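Datasets > Clorow > Cloth Handling > README

# Clorow Cloth Handling, Release 4

Last updated: 2021-09-30

Welcome, and thank you for taking the time to read this before you start the download (it's a big one, so you may as well read while it runs). Clorow is a collection of two-armed cloth handling examples gathered by the small team at Rodness. We made it to train our own folding policy, and we're very happy to see other people put it to use.

## What you get

There are 102 sessions in this release. Each session is a folder of episodes, and each episode holds the head camera video, the joint positions of both arms, the gripper commands, and a short text label such as "fold in half" or "spread flat." The labels were typed by whoever was driving the arms at the time, so you'll meet a few different spellings and a certain amount of personality. We tidied up the worst of them in February and left the rest alone.

Video is stored at 30 frames per second. Joint readings come in faster than that, and we've kept them at their full rate in a separate file, with shared timestamps so you can line the two up however you like. The Tustent loader will do this for you if you'd rather not write your own.

## How the examples were gathered

A person drives both arms from start to finish, and we record the whole thing, fumbles included. We ask our drivers to take hold of the cloth near its corners when they can find them, to lift gently, and to let the fabric settle before moving on to the next fold. Please don't expect every grasp to be a pretty one! Cloth bunches up, corners hide, and a good driver spends a lot of time simply smoothing things out.

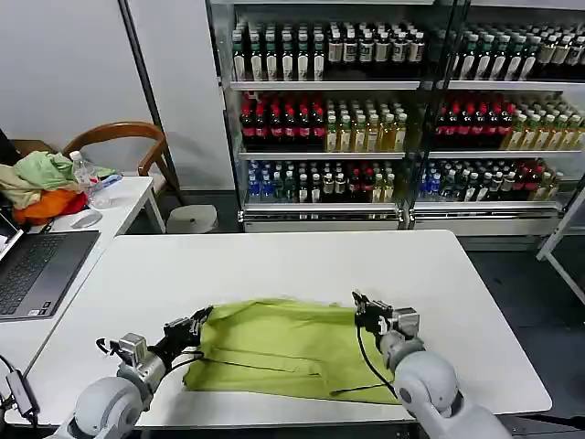
We kept those slow stretches in on purpose. Our first policy was trained on clean folds only, and it had no idea what to do the moment a corner slipped away from it. Once we added the messy episodes back, it began to try again, which was a lovely thing to watch after weeks of staring at a stuck arm.

Most episodes last roughly 40 seconds. If one runs a good deal longer, look for the "regrasp" tag in its label file, and you'll usually find the reason there.

## Things to watch out for

- Arm cables may cross the cloth and cover part of it. We haven't masked them.
- Backgrounds are left as they were on the day, so please check that your model isn't leaning on them.
- Sessions with the prefix "maj" use the Majali calibration file. Loading them with the default one will put both grippers slightly too far forward.
- A label tells you what the driver set out to do. Whether it came off is stored in the separate "outcome" field, and that field is blank in the oldest sessions.

If you find a broken episode, do send us its folder name and we'll gladly take a look.

Contact the Clorow team | © 2021 Rodness | Back to top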